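Elvira Chávez on the road end at Burthorpe

Elvira Chávez has looked after the grounds and roads at the Burthorpe site for 2 years. Before that she worked for Berchtold, laying surfaces for parking lots. We met at her office to talk about the wide stretch of pavement by the low building, which many people who work there cross every day without giving it much thought.

"It was two roads and a strip of gravel when I came," she says. "Drivers cut the corner and the lawn took the damage. Every June we reseeded it, and by fall it was mud again."

The resurfacing cost less than the site had feared. She had asked for 2,668 square yards and was given 2,630. The missing piece is on the far side, by the drain, and she still wants it done.

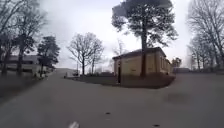

The wide pavement at Burthorpe, with the side road curving away to the left.

The trees were the hard part. An early plan from Lorenz Zürcher, the engineer, ran the side road straight and would have taken out the evergreen at the bend. Chávez asked him to keep the curve.

"He was fair about it," she says. "He went off and drew it again. A curve slows people down anyway – you can't take it fast if you want to stay off the grass."

She likes the place best when the branches are bare. "You can see what shape a tree has. If something needs pruning, that's when I make my list."

Paint is her next job. She wants the white markings redone before the frost, and Remo Wyss has the work down for Thu 1 October if it stays dry. He needs the pavement clear of cars from early morning.

Asked what she would change, she goes back to the drain. "Water sits there after heavy rain. Give me those last few yards and I'll stop complaining."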